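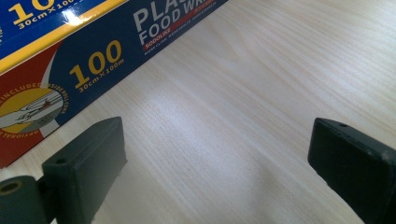

Lina had stopped sucking her thumb in May, and by the time school let out she had started on her sleeves. She chewed the cuffs of every shirt she owned until the threads hung down. Her mother, Aicha Abou Zeid, kept a kitchen in which things got used until they were gone, and she looked at a ruined cuff the way she looked at spoiled milk. That evening she had the plastic wrap on the table, the big blue box with the yellow 100 on its side, and she was covering what was left of the rice. Lina sat across from her with her left wrist in her mouth.

"Take it out," Aicha said.

Lina took it out. The cuff was dark to the button.

"Does it taste good?"

"No."

"Then why do you do it?"

Lina thought about this. She was seven and she took questions seriously. "I don't know when I'm doing it," she said.

Aicha pressed the wrap down around the rim of the bowl. She had asked the same thing the night before and the night before that, and she had gotten the same answer, and she didn't know why she kept asking.

On Monday she took Lina to the clinic in Prevdale. It was 40 minutes on the bus. Lina wore a T-shirt because her mother had picked it out, and by the second stop she had the collar between her teeth. A woman across the aisle smiled at her. Aicha moved the collar down with one finger and looked out the window. They passed the tire place and the high school and the long field where the fair set up.

The doctor was younger than Aicha had hoped. She looked at Lina's teeth and her gums and the skin around her mouth, which was red. She asked if Lina slept well and Aicha said yes. She asked Lina if she slept well and Lina said sometimes.

"Sometimes what?" Aicha said.

"Sometimes I wake up and listen."

"What do you listen for?" the doctor asked.

"The truck."

The doctor looked at Aicha. Aicha looked at the poster on the back of the door, where a cartoon molar was holding a toothbrush.

"My husband drives," she said. "He used to work at the plant here, Flukex, and he was home every night. Now he does the Utton route. He gets in when he gets in."

"Since when?"

"April."

The doctor wrote that down. She said a lot of children chewed on things and most of them quit on their own. She said it helped to give them something else to chew, and that scolding tended to make it last longer. She said this in a pleasant voice and did not look up while she said it, and Aicha understood that it was meant for her.

"I don't scold her," Aicha said.

Lina swung her feet against the side of the exam table.

"I tell her to stop," Aicha said. "That's all. I tell her to stop."

The visit cost 55 dollars. At the drugstore downstairs they bought a rubber necklace made for the purpose, with a green pendant shaped like a leaf. Lina put it on before they were out the door. She chewed it at the bus stop and she chewed it on the bus, and when they got home she took it off, laid it on her dresser and put her sleeve in her mouth.

"You didn't like it?" Aicha said.

"It's for outside."

"Who told you that?"

"You said it was so people wouldn't see."

Aicha had said that. She had said it in line at the register, in a low voice, and she had thought Lina was looking at the candy.

She started supper. She cut up two onions and put them in the pan, and then she stood there with the knife in her hand. When she was a girl, she had bitten the inside of her cheek. She still did it. She was doing it now, on the right side, where there was a ridge she could find with her tongue. Her own mother had never said a word about it because her own mother had never known. It was a good place to keep a thing like that. In forty years it had not cost anyone a shirt.

She turned the onions down and went and sat on the edge of Lina's bed.

"I want to show you something," she said. She pulled her cheek away from her teeth with one finger and leaned toward the lamp. "Look in there. On the side."

Lina got up on her knees and looked. "There's a line."

"I make that. I bite it."

"Does it hurt?"

"When I do it too much."

"When do you do it?"

"When I'm waiting for the truck," Aicha said. "And at the bank. And when your aunt calls."

Lina looked again, closer, with her hand on her mother's chin to keep it still. Her sleeve was wet and cold against Aicha's neck.

"Do you know when you're doing it?"

"No," Aicha said. "Not till after."

Lina sat back. She seemed satisfied, as if a form had been filled out correctly. Then she sniffed and said the onions were burning, and they were, a little, and Aicha went and took them off the heat.

They ate at the table, the two of them, and covered a plate for Lina's father. Lina tore the wrap herself and got it stuck to itself and had to start over. Aicha let her. It took three tries and used up more than it should have. When it was on, it was tight enough that the steam clouded it right away, and Lina drew an L in it from the top.

She went to bed in a pajama shirt with long sleeves. Aicha had meant to give her a short one, but the drawer was nearly empty and it was late. She left the door open the width of a hand.

He came in at ten after two. Aicha heard the brakes at the corner first, and then the engine quit. She ran her tongue along the ridge in her cheek. She got up without turning on the light and went down the hall, and on her way she looked in at Lina, who was lying on her back with her eyes open and one cuff in her mouth.

"That's him," Lina said around it.

"That's him," Aicha said. "You want to get up and see?"

They had never done that before. It was a school-night rule, and school had been out for weeks. Lina pushed off the sheet. Her father was already at the stove in his socks, lifting the corner of the plastic wrap, and he turned around with it still in his fingers.

"What's everybody doing up?" he said.

"Waiting," Lina said, and she went and stood on his feet.

Search this site Search stories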